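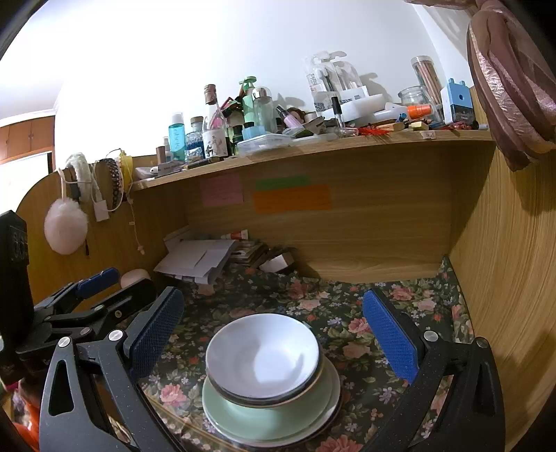 Bontu Negash ate supper at her desk four nights a week last winter, and she says what she wanted was one bowl she liked and a place to put it down.

Stirham Opens Sign-Ups for "Supper at the Desk" Dish Sets

By Dolores Pettigrew - July

2 min read

STIRHAM - Rorkholm, the secondhand housewares shop on Gallagher Street, is putting together dish sets for people who live in one room, and sign-ups open Tuesday at 11 a.m. Each set is a short stack of two bowls and two plates, picked from the shop's donated stock and small enough to live on a desk between meals.

The first run is 500 sets. They are free to anyone renting a single room in Stirham or Flamley, and there is no form to prove it - give a name and a street and come pick one out.

The idea grew out of a survey the shop ran this spring with renters in both towns. Of the 103 people who answered, most said the desk was also the dinner table, the mail pile and the makeup counter. Plenty of them were proud of how they made it work, and their tips have gone into a folded sheet that comes with every set. Nest the bowls on top of the plates. Throw a tablecloth over the desk, the louder the flowers the better. Move the toiletries up to a shelf if you have one, and let the envelopes have the back corner.

"I love these stacks," said Lyle Villanueva, who runs the sorting room at Rorkholm. "A pale green plate under a white bowl with a dark rim, and you'd think somebody planned it. We get so many singles that never sell because the rest of the set is gone, and they look great together!"

Rorkholm took in 1689 single plates and bowls over the past year. Sorters check each one for chips and cracks, wash it and put it out on open tables by size, so people can build their own stack. Mixing colors is encouraged. Matching is fine too, if you can manage it.

Shoppers who already have dishes can come for the tablecloths. The shop has a good pile of printed cotton ones, cut down and hemmed to fit a desk, and Latrice Strickland will be at the sewing table both afternoons to take up any that hang too long. Bring the width and depth of your desk written down. If it has a cubby or side panels, measure the inside.

Pickup is at the side door, where there is a ramp. Bring a bag or a box; newspaper for wrapping will be on the tables. Sets can be collected for a friend or roommate as long as their name is on the list.

Donations of bowls and plates are welcome at the front counter during shop hours. Mugs are full up for now.

For questions about sign-ups or donations, ask for Emmett Mahmoud at the Rorkholm counter.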